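Speaker notes: Returns handling for bulky flat-pack goods
Kobe Groen, Turlow
Slot: 2:15 p.m., 25 minutes plus questions

Slide 1. Title
Give name and role. State scope: returned furniture and large toys, domestic parcels only. Pallet freight is excluded. Mention that the handout has the full tables.

Slide 2. Why bulky returns cost more
A returned shirt goes back in its bag. A returned cabinet comes back assembled, half assembled, or in a box that has been opened and taped shut by the customer. The carrier charges by dimensional weight, so an assembled item is billed mostly for air. Pause here. Ask who in the room receives assembled returns. Most sites do and have no written rule for it.

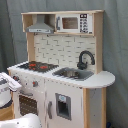 Slide 3. The data set
1716 return records from the Takent warehouse, January intake. Each record has a reason code, a condition grade, and a time stamp at three points: dock, inspection, and final location. Records with a missing dock stamp were dropped before analysis. Do not read out the table. Point to the median column only.

Slide 4. Reason codes
419 records carried the code "other." Explain the cause: the code list at the customer portal had a default value, and the default was "other." Removing the default is a one-line change. Recommend a forced choice with no more than eight codes. Longer lists push people toward whatever sits at the top.

Slide 5. Grading
Grade A: carton sealed, no inspection beyond the label check.
Grade B: carton opened, all parts present, hardware bag unopened.
Grade C: assembled or partly assembled, all parts present.
Grade D: parts missing or damaged.
Stress that B and C must be kept apart. Cam locks and dowel holes lose grip after one assembly, and a Grade C item sold as new will come back again. If asked about glued joints, those go straight to D. 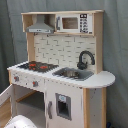

Slide 6. Bench layout
Old layout at Takent: one inspection line, first in, first out. A single Grade C item could hold the bench for almost 145 minutes while someone searched for the parts list. New layout: sealed cartons bypass the bench, opened cartons go left, assembled items go right to a floor area with clear space on all sides. Parts lists are printed at the dock along with the location label.

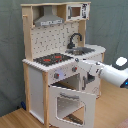 Fig. 2. Toy kitchen with upper shelf, range hood and microwave.

Slide 7. Parts recovery
Makokha runs the parts store. Doors, shelves and hardware are stripped from Grade D items and shelved by supplier part number. Internal numbers were tried first and dropped, as the customer service desk could not match them to the assembly sheets. Potel handles the residue: board, metal, mixed plastic. Mixed plastic has no resale value at present. Say so plainly if the question comes up.

Slide 8. Open items
Dimensional weight disputes with the carrier are still handled by hand. Grade C pricing is not settled. The photo step at inspection adds time, and its effect on refund disputes has not been measured.

Backup slides: code list, label format, bench drawing. Skip to the bench drawing if someone asks about floor load.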